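How to Set Grapes Out in a Slatted Crate
By Ayane Miyazaki, 12/27/25
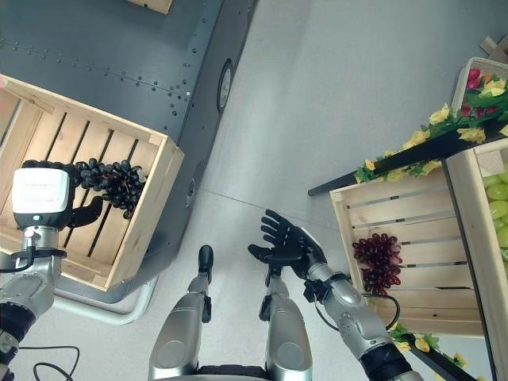 Dark grapes held by the stem end over a slatted pine crate.

I love doing grapes this way! Pick up each bunch by the stem, never by the fruit, and lower it until the bottom grapes touch the slats. Let go slowly so it settles on its side. Tuck the stem underneath, then start the next bunch right beside it. Stick to one layer, two at the very most. Snip off any split grapes before you start (and eat the good strays, of course).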